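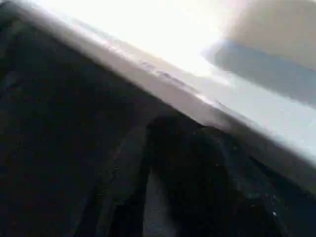
22 Jul 2021, Truldale workshop, small furniture bench

Carried on with the white pieces from the Drultent order. Arif Miah did the morning with me, Jamila Amarasinghe came in after lunch to go over the labels. Same setup as before: black cloth over the bench, piece upside down or on its side depending on which joint we want to get at.

Cloth

The new cloth is better than the old gray blanket, but it creeps. Push on a corner and the whole lot moves toward the back of the bench. Tried tape along the back edge and it let go twice before noon. Arif wants to sew a hem and run a batten through it. I told him to go ahead with the offcut first, which is 190 cm long and should cover the bench with a bit to hang over. White parts are very easy to see on black, and so is every speck of dust. Shake it out before starting, outside please, the bench by the door got all of it last time.

Uprights

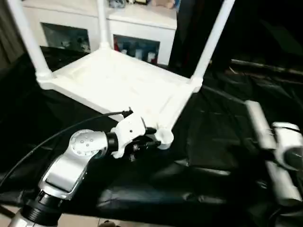 The corners are where all the time goes. If one upright is a little out when it meets the rest, the piece rocks once it's turned over, and then it has to go back on the cloth and be done again. What worked best today was to hold low down near the corner and bring the upright in straight, without twisting it. Twisting scuffs the white, and the scuff does not come off with a dry rag. Soapy water gets most of it. Do not use the Siddiqui cleaner, it left a dull patch on the scrap I tried and I would hate to see that on a finished one.

Rock test is the same as in November: stand it on the flat plate, press each corner in turn, slide the feeler under anything that lifts. The first one lifted at one corner. Took that corner apart and put it back together, fine after that. The second was fine straight off. Third one lifted and I couldn't get it better, so it's on the shelf with a tag.

Fasteners

Box from Povell says 300. Arif weighed it and made it short, then weighed it again with the lid off and made it right. So write on the scale: lid off. The used ones go in the jar and stay there, they are too loose to trust a second time.

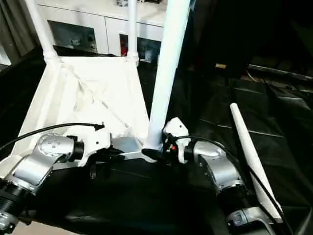 Going slower on the low corners did help. I had been in the habit of tightening each joint fully as I came to it, and by the last one there was no give left anywhere. Now I leave them all a touch loose, check that it sits square, then go round once and finish. Arif does it in the other order, starting from the far side, and his come out the same as mine, so I don't think the direction matters.

Light

The lamp over the bench is too strong for white parts. Past a certain point I can't see the edges at all and end up feeling for them with a thumb. Turned it toward the wall for the afternoon and that was easier on the eyes. Jamila says there is a dimmer in the stores cupboard.

Labels

Batch 52 had the old address on it. Jamila has pulled the sheets and is reprinting, 80 per roll this time. Nothing leaves until the new ones are on, including the ones already boxed.

To do

Batten for the cloth (Arif)
Find dimmer
Ask Drultent if they want the tagged one back or if we can keep it for practice
More rags
Flat plate needs wiping down, there is glue on the left side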